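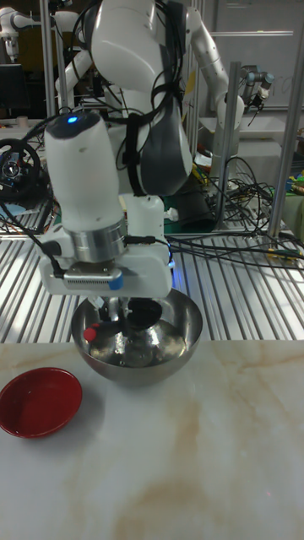 4. Checking the gripper and the cables before a bowl task

This section explains how to prepare one arm of the Nerari table cell for work with a deep bowl. Please do it after each change of gripper, and also when the table was moved. You need the hand controller, a 3 mm hex key, a soft cloth and a new sheet of the cell log.

The steps are the same for the left and the right arm. Do one arm completely before you start the other.

4.1 Before you start

1. Stop the running program and wait until the arm stands still. Set the speed limit to the lowest level.

2. Look at the indicator light on top of the wrist. On our arms, steady blue means that the arm has power and has no program running. If the light is blinking, go to section 7 and do not continue here.

CAUTION: The arm can move at any time when the light is on. Keep your hands out of the bowl during all steps where the controller is enabled.

4.2 Cables along the arm

The black cables are strapped to the links and must hang down freely on the side of the arm. Most of the stops reported to Grokach service come from a cable that was strapped too tight.

3. Disable the arm. Go with your hand along the cables from the top to the wrist. Every strap should hold the bundle, but you should still be able to turn the cables a little with two fingers.

4. Enable the arm again and turn the wrist slowly to both end positions. Watch the cables from the side. If they become tight before the end position is reached, disable the arm, open the nearest strap and give more length.

5. Keep spare cables on the grating behind the table and never on the table top. Check that no connector lies in the way of the arm when it goes back to the parking position.

4.3 Flange and gripper mount

6. Disable the arm. Wipe the metal flange ring with the dry cloth. Flour and sugar collect in the gap under the ring and should be removed each time.

7. Try to turn the gripper mount by hand. It must not have any play. If it has, tighten the screws of the mount crosswise with the hex key, first lightly and then firmly.

8. Clean the grille of the sensor block with a dry brush. Do not use compressed air, it pushes the dust inside.

Note: If you replaced the sensor block, enter code 153 in the controller under "Tool data" and restart. The old values stay active until the restart is finished.

4.4 Setting the bowl height

9. Put the empty steel bowl on the table under the gripper. Put the other dishes to the side, so that the arm can come straight down.

10. Load program 984. It moves the gripper over the bowl and stops there.

11. Lower the gripper in small steps with the controller until the fingers are inside the bowl. Stop when there are 6 mm between the finger tips and the bottom. A polished bowl makes this distance difficult to judge, because you see the fingers also as a reflection. Use a paper gauge if you are not sure.

12. Save the position as "bowl low". Raise the gripper until it is fully above the rim and save it as "bowl high".

13. Run the program between both positions 3 times at low speed. The fingers must not touch the wall.

CAUTION: The saved height is valid only for one type of bowl. With a deeper or a smaller bowl, repeat from step 9.

14. Write the result in the cell log together with the name of the arm. Continue with section 5, "Teaching the stirring path".

Section last changed: 8th November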